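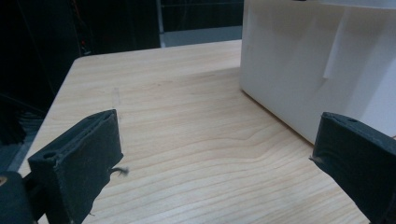

Eftychia Karras objects that a cleaning rule for gripper fingers belongs in the maintenance manual and has no place in a standard for tabletop handling work. The working group kept it in. Clause 8 of the Clatberg bench code covers finger condition, table layout and free space, and most of the questions we receive concern that clause.

Frequently asked questions: Clause 8, hand-held and arm-mounted two-finger grippers

Does lint on a finger count as a fault?
It counts as a finding. Dust and loose fiber on the top or outer faces are logged and removed before the next run. Fiber that projects past the tip toward the gap is a stop condition, as it can be carried onto the part or show up in the view of a tool-mounted camera.

How should printed fingers be cleaned?
Use a dry, stiff brush along the layer lines, then a lint-free wipe. Brush out mounting holes and grooves separately. Compressed air is not permitted at the bench. Solvents are permitted only if the finger supplier lists them.

Are scuffed fingers acceptable?
Scuffing on outer edges is acceptable. On the inner faces, replace the pair if the wear can be felt with a fingernail. Always replace both fingers together, including when one looks unworn.

Does the code specify a table surface?
No. Wood, laminate and metal are all allowed. The surface must be level, must not reflect the work light into the camera, and must be free of marks that could be taken for a placement line. Pencil marks left from an earlier setup are to be erased.

May a box or panel stand on the table during a run?
Yes, if it is on the layout sheet and cannot be shifted by light contact. Paper or tape on its face must be flat along its full length. A lifted end is treated as a loose item under 8.2.

Who signs the finger check?
The operator. A second signature is needed only after a finger change. Despina Rallis asked for two signatures on every check; the request was recorded under comment 774 and declined.

How often is the check repeated?
At the start of each shift, after any dropped tool, and after every finger change. Sites using the Fultlow log sheet should enter the result on form 2507. Older MacDonald sheets remain valid until June.

Does Clause 8 apply to a gripper held by a person, with no arm attached?
Yes. The force limits in Clause 5 do not apply in that case, but finger condition and layout do.

Where can I send a question that is not answered on this page?
Write to the Brusthorpe office and quote the clause number in the subject line. Replies that change the reading of a clause are added to this page.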